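August 22, 2019

Mugs and the mug tree, bench 2.

The Waslow tree is back on the white table after the post was re-glued in December. Base still rocks a little if you push on one side. I put a strip of felt under it and will check again once the glue on the felt has set.

Mugs in use for now are the red, the dark green with the white lettering, and the white enamel one with the dark rim. Red weighs more than I expected, 725 g on the Chowdhury scale with the water left in it from rinsing. Emptied and dried before doing anything else. 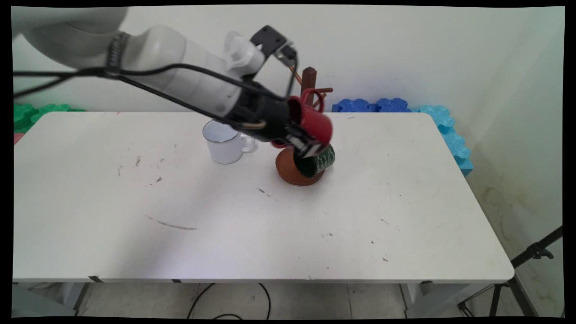
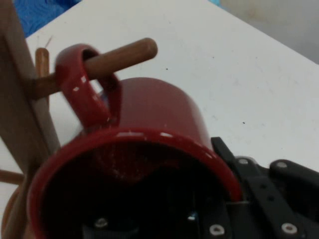
Red mug and the wooden pegs.

Peg length is 68 mm on all of them, measured from the post. Fine for a thick handle – a thin one slides toward the tip if the tree leans. Heavy mugs should go on opposite sides, or the whole thing wants to tip. Wrote that on the card in the drawer.

The enamel chips easily on the rim, so keep it away from the base when the others are going on and off.

To do:
Order a spare tree from Flornia (part 175, same pegs, wider base).
Sand the peg tips, 8 strokes each with the fine paper, no more.
Copy the weights into the Estudex sheet.
Find the lid to the felt box.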